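Lob der langweiligen Vorbereitung

Wenn über Roboter geschrieben wird, geht es fast immer um die Bewegung. Mich begeistert etwas anderes: das Einrichten! Wer einmal eine Zelle wie unsere in Basitz aufgebaut hat, weiß, wie viel Können in einem Stück Klebeband steckt. Ein Kreuz auf dem Boden, und der Schrank findet nach jedem Umbau seinen Platz wieder – herrlich simpel.

Schubladen sind für mich die schönste Aufgabe überhaupt. Der Greifer muss die Kante der Front treffen, und schon 5 Millimeter Versatz am Sockel machen aus einem sauberen Zug ein Gewürge. Deshalb plädiere ich dafür, den Aufbau genauso ernst zu nehmen wie die Software.
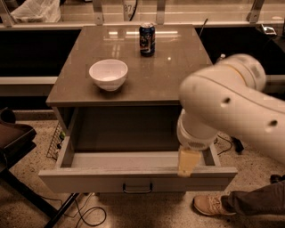
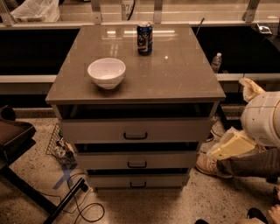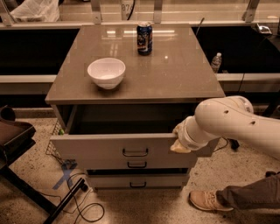

Schüssel und Dose stehen jedes Mal oben auf dem Schrank.

Wie oft sollte man die Greiferfinger prüfen?
Nach jeweils 200 Zügen, und zusätzlich immer dann, wenn der Arm hart angeschlagen ist.

Bei uns hängt dafür eine Liste an der Wand, die letzte Zeile steht bei 526. Ich trage da richtig gern etwas ein, weil man beim Prüfen die Maschine kennenlernt: welche Schraube sich setzt, welches Gelenk warm wird, wo ein Kabel scheuert. Im Mai wollen wir die 1000 schaffen, und bis dahin möchte ich auch die Kabelführung am Boden neu machen, mit Kanälen und ordentlicher Beschriftung.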